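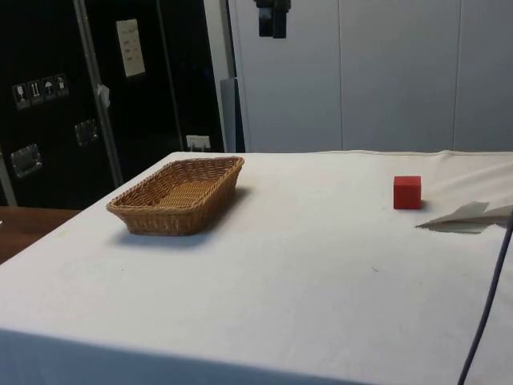 Review: Prirkau two-finger gripper, firmware 2
Marcelino Figueiredo
August 9, 2021

The Prirkau is an electric parallel gripper sold mainly for light pick-and-place. We bought ours through Cangate in June, to replace a Clilloron unit whose finger screws kept working loose. The task we judge grippers on is a dull one: pick up a small block, carry it across a cloth-covered table, release it in a shallow basket, go home, repeat. A run is 1,000 cycles.

Mounting took less time than the manual suggests. The flange pattern matches the Clilloron, the cable exits to the side, and the supplied strain relief holds. Finger alignment was good out of the box. The controller's web page is slow but complete, and every parameter can be exported as text, which I wish more vendors would do.

Grip quality is good. The pads hold a smooth-faced cube without marking it, and force control at the low end is better than on the older unit. For the first 200 cycles I had nothing to write down.

The fault appeared at cycle 217. The controller reported "object held" and the arm went through the full transfer, opened over the basket, and returned home. The cube had never left the table. No alarm was raised and the log entry was identical to a good cycle.
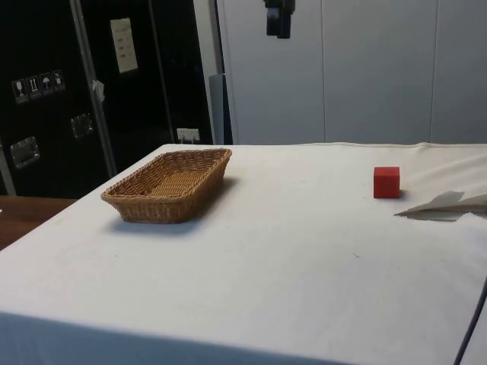 Does the false "object held" report come from the force sensor?
It comes from the position check. The controller compares finger opening against a minimum width, and if the fingers stall early for any reason, such as friction in the slide, it treats the stall as a grip.

I confirmed this with the arm parked and nothing between the fingers. With a rubber band across the slide to add drag, the gripper stalled short of closed and reported a held object on every attempt. With the band removed it reported correctly. On our unit the drag came from dried grease on the left rail. Cleaning and regreasing brought the closing current back to the value on the test sheet, and the fault has not come back since.

That fixes the cause on one unit. It does not fix the detection. A gripper that reports a part it does not have is a nuisance on a table with one cube and a basket. On a machine where "held" permits the next station to start, it is a safety matter, and the manual does not mention it. The section on grip detection is half a page and describes the signal as "verified." The force reading is available inside the controller, but firmware 2 does not use it for this check.

Prirkau support answered promptly and asked for the log and the current trace. They agreed with the diagnosis and suggested narrowing the width window around the known part. This helps when all parts are the same size -- it does nothing for mixed parts. No date was given for a firmware change.

Until there is one, I would do the following. Set the width window as tight as the part allows. Read the closing current yourself and reject any cycle where it rises before the expected width. Put an independent sensor at the drop point; we used a Nyarko through-beam across the top of the basket, wired to stop the arm if nothing passes. Do not use the "held" output as an interlock.

Smaller complaints: the status light cannot be seen from behind the arm, the spare pads are a different hardness from the fitted ones, and the log overwrites itself without warning, so copy it off before you restart.

Recommended for bench work with the sensor added. Not recommended for unattended cells on the current firmware. I will rerun the full test when the detection logic changes.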